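Clearing a table with hand-held grippers: good practice

From the Norier open handbook, section 3. Page kept by Lorcan Ó Ceallaigh, last revised 12/03/2021.

Table clearing is one of the standard household tasks used when people record demonstrations for robot learning. A person works with a gripper in each hand and moves a pile of everyday things off a table, and the recording is later used to train an arm. I've looked after this page for a while now, and I've tried to write down the rules as we really use them (including the ones I keep forgetting myself!).

Setting up the pile

The pile should be a proper mixture. We want soft stuff and stiff stuff together: wrappers, a bottle lying down, a sponge or two, paper towel, a little carton. Let things overlap, so that one has to come away before the next can be reached. A patterned cloth is fine, and so is a busy room behind it. Older drafts of the Zetell guidelines asked for a plain backdrop and I was glad to see that go, as homes just don't look like that.
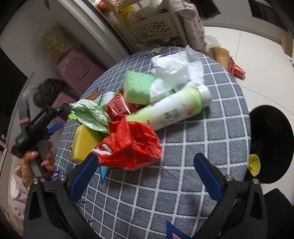 Gripping rules

Close the fingers slowly on anything crinkly. Wrappers are the hardest thing on the whole list, I think, because they fold away from you as you squeeze, and the temptation is to jab at them. Don't jab. Take hold low down, where there's more material between the pads, and lift straight up before you go sideways.

Both hands may hold something at the same time, and the rule is only that they shouldn't cross. If you drop an item, leave the recording running and pick it up again. A drop followed by a calm second try is worth keeping, and Khrystyna-Mariia Lytvynenko has written a whole side note on this under "Recovery" that I'd send any beginner to first.

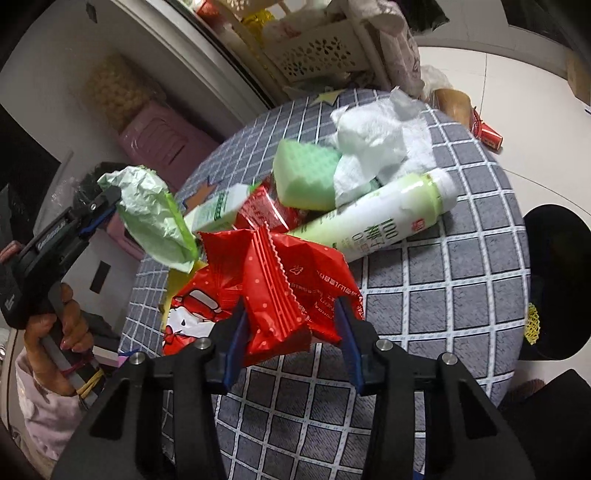 Tadeo Lagos objects to the crossing rule and has asked for his view to stay on the page: people cross their hands all the time when they tidy up, he says, and a robot that never sees it done will be stuck the first time it needs to. He would allow crossing so long as the fingers don't touch. I haven't changed the rule yet, but I'm wavering.

Bags and other soft containers

Bags get their own rules, brought over from the Nikmont notes in August. Hold a bag near its opening and keep the pads off any item that's poking out, or you end up gripping two things at once and the label for that step is a muddle. When one hand has the bag, the other can get on with the next item or wait, whichever comes naturally. Please don't wave it about while you think! Thin see-through bags are slippery little things, so give yourself an extra moment before lifting.
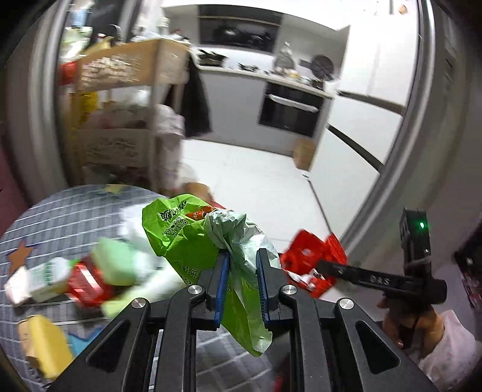

Does the pile have to be laid out the same way for every take?

It should be different each time. Mix it up by hand between takes and don't try to copy the last one.

Length and logging

A take may run to 300 seconds at most. Write down any swapped item in the log, along with which hand you started with. Orest Zinchenko keeps the blank log sheets, and the Panasiuk template works too if you already have it.

See also: Recovery; Folding cloths; Two-handed handover.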